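Equipment Planning and Purchasing Coordinator, Household Manipulation Program
Flarnevmont, Privel site
Full time, on site, day shift

Flarnevmont runs a program that collects handling data for household robots. People work with hand-held grippers on everyday jobs such as laundry, bedding and putting away dishes, and the recordings go to our software group. The program is moving from a pilot to a full year of collection, and we need one person to own the equipment plan and the budget behind it.

You will report to Petronella Venter, who heads operations at Privel. Requests for equipment will come to you from the room leads and from the repair bench.

What the job covers

Most of the first three months will go into the purchasing plan. We have 60 grippers in service and expect to need more before the fall. You will work out how many to buy, when to order them, and how many spares to hold for jaws, pads and handles. Our present supplier is Chang. A second supplier, Cleltia, has sent a quote that has not been reviewed yet, and reviewing it will be one of your first tasks.

You will also plan for the things the grippers are used on. Towels, clothing and sheets wear out and have to be replaced, and each room needs a bed or table set up before it can open. Small purchases under $659 can be approved by you. Anything larger goes to Petronella with a short written case. 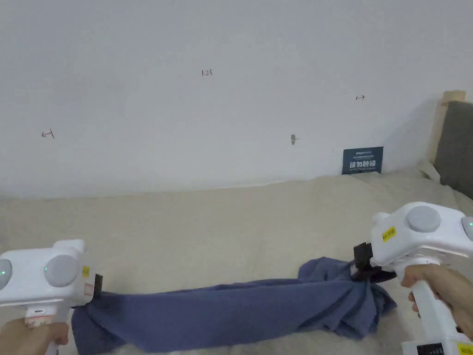
Cloth handling on a bed, with one gripper in each hand.

Regular duties

Keep the equipment register up to date, including serial numbers, location and repair history.
Get quotes, compare them on total cost over 2 years, and place orders.
Track spending against the monthly budget and report in the first week of each month.
Forecast parts use from the repair log. The log now has 4,000 entries and needs cleaning up.
Spend part of each week in the collection rooms so that your numbers match how the equipment is used.

What we are looking for

Experience buying or planning equipment for a lab, workshop, warehouse or similar operation. You should be good with spreadsheets and able to write a clear one-page purchase request. You do not need a robotics background. Experience with import paperwork or service contracts would help.

The job includes some lifting and time on your feet. A standing desk is available on request.

Hours and start

Hours are 8:30 a.m. to 5 p.m. We would like the person to start in May.

How to apply

Send a resume and a one-page note on an equipment budget you have managed or helped manage. Tell us what you bought, what you put off, and what you would change. Applications go to Deirdre Ó Dubhghaill in the hiring office at Flarnevmont. Interviews are held at Privel and include a visit to the collection rooms and a short costing exercise.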